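Prekenlow Two-Arm Handling Project
Progress report to the Lallcombe Fund
January 29, 2023
Prepared by Titilayo Edet

In this period we planned to finish the tests of handling household objects with both arms. We finished only a part of them. The reason is a fault in the right arm, and I want to report it openly. The arm did not hold its position at the end of a reach. It continued to move down for a short moment after the stop command, and the gripper pressed on the floor panel.

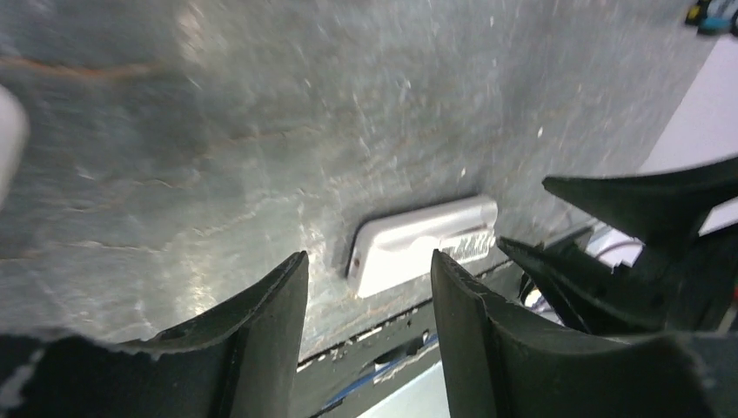
The fault came 4 times in 181 runs. No person was hurt, and the enclosure was not opened during any run. The worst cases were with thin objects, where the fingers must come very low. With a small white plastic part that has a barcode label, the tips come down on both sides of it, and there is almost no room for a position error. One finger pad was replaced in November after such a contact.

We first suspected the wrist camera, but its calibration was correct. Dinesh Bansal then compared the logs of the two controllers and found that the stop message to the right arm sometimes arrived late. Both arms share one network switch — this was my decision, to save cost, and it was not a good one.
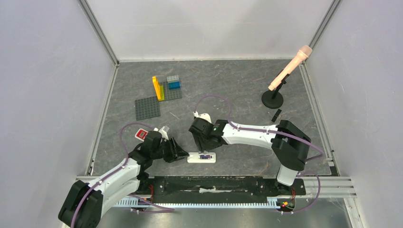
Nomvula Ntuli wrote to us after reading the draft that a late stop message should never be able to move an arm at all, and that a new switch alone would not satisfy her. She asked for a limit inside the controller itself, so that the arm holds when messages are missing. We agree with this request.

The limit is now written and Ji-hoon Cha is testing it at low speed. Until he signs the test sheet, we use these rules:
Only one arm moves at a time.
Speed stays at the lowest setting.
One person stands at the emergency stop during every run. 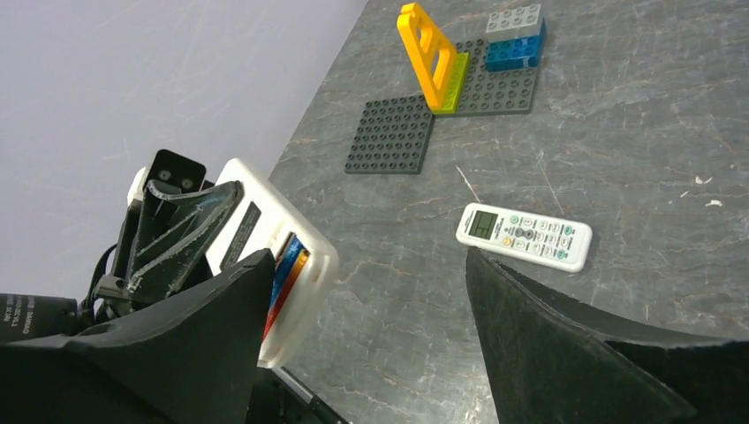 These rules make the work slow, and we expect a delay of 21 days for the two-arm tests. The separate switch is ordered from Vuverham and is paid from the existing equipment budget. We do not ask for more money, but we ask the Fund to accept the later date for the second milestone.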